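Setting Up Your Ploson Heated Throw
Reading time: 2 min

Section 3: First Use

You own a blanket with a manual. Take a moment with that, then carry on.

1. Unroll the throw and leave it flat for 50 minutes. It has been folded in a box since the factory and will hold a grudge in the form of creases.

2. Find the socket at the corner with the stitched label. Push the controller plug in until it clicks. A plug that goes in without clicking isn't in.

3. Plug the other end into a wall outlet. An extension cord will seem like a fine idea around bedtime. Use the wall.

CAUTION: Never run the throw while it is folded, bunched up or underneath the dog. Heat collects in the layers and the safety cutoff will trip. The dog will take your side of the bed either way.

4. Press and hold POWER until the light turns green. Amber means the throw is warming up. Red means go back to step 2, where you didn't hear the click. 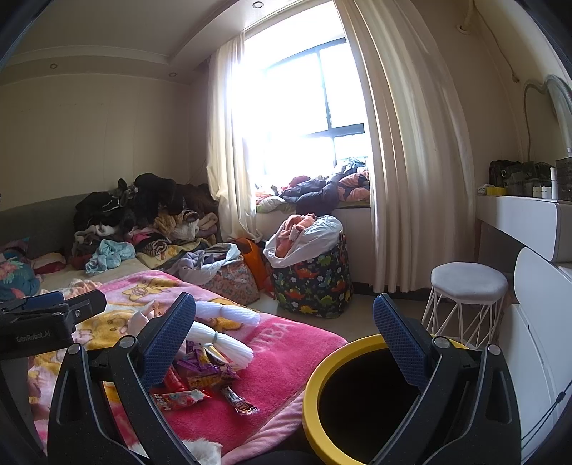

Can I put an ordinary blanket on top of it?
One light layer is fine on settings 1 to 3. On 4 and above, leave the throw uncovered, or the controller will decide the room is on fire and switch itself off.

5. Choose a setting. Start at 2 and wait. People who start at 6 are usually back at 2 within the hour, with opinions.

NOTE: The timer comes set to 100 minutes. To change it, hold TIMER and tap the plus key. To change it back, hold TIMER and tap the plus key a great many more times, as there is no minus key. We have raised this with the controller people.

6. Before washing, unplug the controller and put it somewhere you'll remember. Replacements ship on Tuesday and cost more than you'd like.

CAUTION: No pins. This includes small pins.

Related items
Ploson Heated Throw: Washing and Storage
Ivano Foot Warmer: Quick Start
Wendt Controller: What the Lights Mean
Putting Your Throw Away After February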